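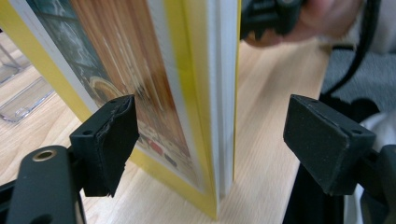 KILLNESS WORKSHOP OPENS ITS HOMEMADE GRIPPER PROJECT TO THE NEIGHBORHOOD

Members invite the public to handle the tool, try it on a stack of books and take the plans home

September 2022

The members of Killness, the shared workshop on the second floor of the old Rirach furniture building, are very happy to announce that the hand-held gripper they have been building, breaking and rebuilding since April is ready for other people to get their hands on. The drawings, the parts list and the full build notes (all of them, including the pages with coffee on them) are free to anybody who asks, and the workshop will be open every Saturday afternoon through the fall for visitors who would like to squeeze the thing for themselves.

The project goes by the name Adonen. It is a two-fingered gripper that a person carries and works by hand, with black pads at the ends of the fingers and a camera looking down between them. The idea is that you pick up everyday things with it the way you would want a robot to pick them up, and the recordings become lessons for a robot arm later on. The group has a small arm on the bench waiting for its lessons, and it will have to wait a little longer, but the hand-held half of the job has come along far enough that the members felt it was time to share.

"I came in to fix a lamp," said Carleen Cosgrove, a retired school librarian who has become one of the steadiest hands on the project. "Rogelio asked me if I knew anything about how books fall over, and I said I had given my whole working life to the subject, and that was that. I never did get back to the lamp."

Books have turned into the favorite test object at Killness, and thick hardcovers most of all. A paperback bends and forgives you. A big hardcover is heavy and slick, and it loves to swing on one corner the moment the fingers touch it at the wrong height. The members like to stand one up on the table, bring a pad in on either side down low, close gently and see whether it stays put. Ms. Cosgrove has brought in a whole carton of picture books for the purpose and has firm opinions about which ones may be dropped.

Rogelio Sison, who drew the fingers, says the pads have been the most stubborn part of the build. The rubbery facing grips well when it is fresh, but the upper edge takes the worst of the wear, and once it begins to tear the layer will peel back a little further with every session. The blocks get their share of nicks too. Mr. Sison made the pads replaceable for exactly that reason, and the build notes have a long section on facing materials, with his remarks on each one that was tried.

"People see a ragged pad and think we ought to be embarrassed by it," Mr. Sison said. "I like looking at them. You can tell where the load goes. The next pad is always drawn from the last one, so please, if you build one of these at home, don't throw your old pads away until you've had a good look."

Visitors who come by on a Saturday can expect to be put to work, in the nicest possible way. A typical turn at the table lasts 5 minutes. You will be shown how to hold the gripper, how hard to squeeze (less than you think!) and how to bring the fingers in without bumping the table, and then you will be left alone with a book or a mug or a bag of dried beans and allowed to get it wrong as often as you please. The group has saved 1231 recordings so far and would dearly love more of them to come from people who have never touched a gripper before, as beginners go at an object in ways the regulars have long since stopped trying. Recordings are kept only with the visitor's permission.

For those who would like to build their own, a complete set of parts comes to about $300, and a good deal less if you already have access to a 3D printer and a drawer of odd screws. The workshop has put aside 100 printed copies of the build notes for visitors, bound with staples by Meriem Erraji, who also rewrote them from start to finish so that a person with no background in machines could follow along.

"The first version assumed you already knew everything," Ms. Erraji said. "I made Rogelio sit next to me while I built one from his instructions, and every time I had to ask him a question we stopped and wrote the answer down. It took us most of a summer of evenings. My cousin built hers from the new notes at her kitchen table and called me only once, and that was about a cable."

Cables do get a page of their own. The notes suggest leaving a generous loop, routing it well clear of the fingers, and checking it again after the first few grabs, when it will very likely have wandered.

Work on the arm will continue over the winter under Ashok Mathur, who is writing the software and would welcome company, particularly from anyone comfortable with Python and patient with slow computers. A second finger design, longer and narrower, is also being drawn for small objects such as spoons and pencils.

Saturday sessions run from one until four. There is no charge and no need to sign up. Children are welcome with an adult. The building's elevator is working again, and the entrance is on the Orbán Street side, through the green door.

About Killness

Killness is a member-run workshop with woodworking, sewing, electronics and 3D printing under one roof. Monthly and day memberships are available, and tools may be borrowed by members in good standing.

Press contact

Essam Badawi, Killness. Reporters and photographers are welcome at any Saturday session, and Mr. Badawi will gladly arrange a weekday visit for those who would like a quieter look. Please leave a message at the front desk.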